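Wooden Cubes, Plain Tables and the Matter of Wear

Posted March 4, 2022

Readers of this journal will be aware that its author keeps a small collection of building blocks and has, for some years, recorded here how they are used and looked after. The present entry concerns coloured cubes: red, green and yellow, of a size that sits comfortably between finger and thumb.

It is intended for those who already own such a set and wish to keep it in regular use. Advice on buying was given in an earlier entry and is not repeated.

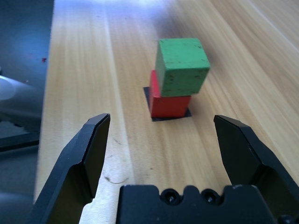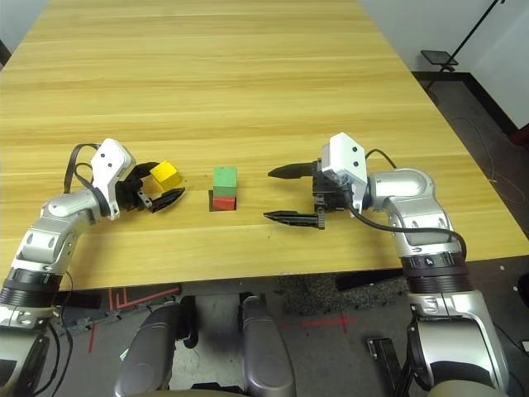 A green cube on a red one, in both of the views so far. 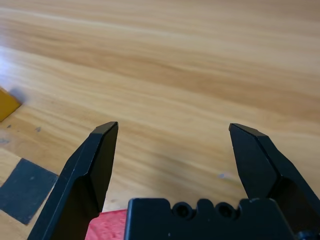
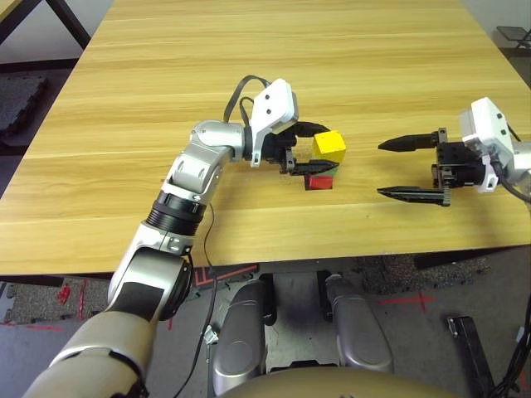
The first question put to this journal by correspondents is almost always the same, namely whether a painted cube should be touched up when the colour begins to go. The author's position has not changed. Small specks and rubbed edges are the ordinary result of stacking, and a cube that shows them stacks as well as it did when new. Repainting adds thickness, seldom evenly, and a cube that rocks is of less use than one that is merely shabby. The Musum set was repainted in August, against this advice, and two of the yellow cubes have been unreliable ever since. They are now kept in a drawer.

Cleaning should be modest. A cloth wrung out in plain water is sufficient, followed by a dry one. Cubes should not be left to soak, nor set on a radiator afterwards. The Fustik blocks, of which the collection holds 86, are wiped in batches of 20 and left overnight on a towel, with space between them.

The table deserves as much attention as the blocks. A pale wooden top is to be preferred, for the practical reason that strong colours are easily found upon it, and a yellow cube is the only one likely to be overlooked. Polish should be avoided. A slippery surface allows the bottom cube to travel when the second is set down, and much of what is taken for clumsiness is simply too much wax.

With regard to stacking itself, a small overhang does no harm at a height of two. It begins to matter at four or five, when each cube has inherited the error of the one below. It is the author's habit to correct the second cube before reaching for the third – a slow method, but it has produced the tallest tower recorded in this house, which stood at 17 cubes and was taken down by hand.

Storage remains unsettled. The Quiroga box has a sliding lid and holds a full set without rattling, although the lid swells in wet weather. The Aso bag is lighter and takes up less room, but the cubes knock together when it is carried, and the corners show it. For the time being the older cubes are in the bag and the better ones in the box.

A count of the whole collection is due before the summer. The last one came to 300, excluding the repainted pair, and a revised list will be placed in this journal when it is complete.

Filed under: Blocks and Bricks, Care and Storage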